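The baker of Plondham and her two ovens

When I arrive to the bakery in Plondham it is six in the morning, and the first loaves are already on the racks. The owner asks me to not print her name. "Everybody in town knows who I am, and the others will come for the bread," she says, and pours me a coffee.

She learned the trade at Flellano, a large bakery on the coast, where she stayed for six years. The work was hard but she speaks about it with affection. "They put me on the rye for the first winter. I hated it. Now rye is the bread I am most proud of."

Her shop has 2 ovens, and the older one came with the building. It is hotter at the left side, so the loaves must be turned halfway. I ask why she does not replace it. "I know this oven better than I know my neighbours," she answers. "The new one is for the buns and the pastries. For sourdough I go always to the old one."

The starter is kept in a crock under the stairs, where the temperature does not change so much. In August she feeds it twice in a day, and in winter only once. She takes her flour from the mill at Girker, 37 kilometres inland, and she drives there herself. "I like to smell the flour before I pay for it. The miller thinks I am rude."

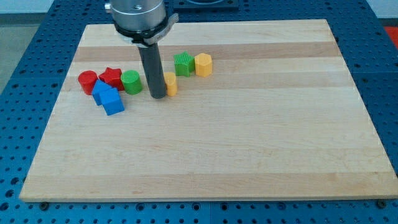 Bread for the neighbours

On the wall behind the counter there is a list of standing orders, written by hand. It has 20 households on it, and the school canteen at the bottom. The most popular loaf is the Dobos, a dark bread with caraway which got its name from the street where she grew up — it has nothing to do with the cake, although customers ask her this every week.

I ask about the prices, because butter and electricity have both become dearer. She is quiet for a moment. "I put up the pastries. The plain white loaf I left the same. Some families buy only this one, and I would see it in their faces."

Would she open a second shop? She shakes her head before I have finished the question. "Then I would be a manager, and I am a terrible manager. Ask my daughter, she worked here one summer."

At half past seven the bell on the door rings, and she goes to the counter with flour still on her sleeves. The first customer wants a rye, sliced.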